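4.2 Terminal block fixtures

The connector tasks needed parts that could be wired and unwired many times without changing much between attempts. We used pluggable terminal blocks of the kind sold for control cabinets. They are cheap, they come apart by hand, and the screws can be reached from one side. The blocks for the main series were bought from Cotier in a single order in May, so that the plastic and the screw plating would be the same across the series.

A loose block is hard to work with. It is light, it slides when a screwdriver is pressed into it, and it tips over when a wire is pulled. In the pilot work at Lellstead we clamped each block in a small vise, but the vise covered the wire openings on one side and left marks on the housing. We then tried double-sided tape directly on the tabletop. The tape held well for the first hour and poorly after that, and it left a residue that had to be cleaned off before the next block could be placed.

The arrangement we settled on was a block mounted on a flat piece of brown cardboard, slightly longer than the block itself. The extra length at each end gives a place to hold the assembly without touching the contacts. Cardboard is also easy to replace. When a backing became soft or creased, we moved the block to a new one and noted the change in the log.
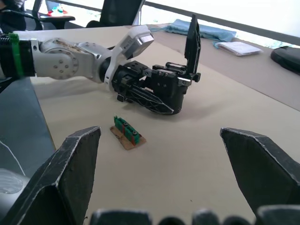 Orientation on the table was not fixed. Early trials placed every block parallel to the table edge, and scores from those trials were higher than the ones we saw later with blocks set at an angle. For the main series the starting angle was drawn from a list before each attempt, and the block was set down by eye to match it. Small errors in placement were left alone.

Figure 7 gives the results by starting angle. The main series contains 984 attempts, divided over 7 starting angles. An attempt was counted as complete when the assembly had been picked up, turned to the target direction and set down flat on its backing. Attempts in which the cardboard came away from the block were recorded as fixture failures and are shown separately. There were 2 of these, both with backings that had been reused from the pilot.

The tabletop was kept light and plain throughout. Green housings stand out well against it, and the backing is easy to tell apart from the surface under normal room lighting. Shadows were a bigger problem than color. A shadow falling across the block hides the screw contacts, and the row of openings becomes difficult to read — this was the most common note in the log after backing wear.

Figure 7. Completed attempts by starting angle, main series. Fixture failures are plotted as open circles. Angles are measured from the long edge of the table.

Handling of the wires themselves followed the Lusness procedure and is described in Section 4.3.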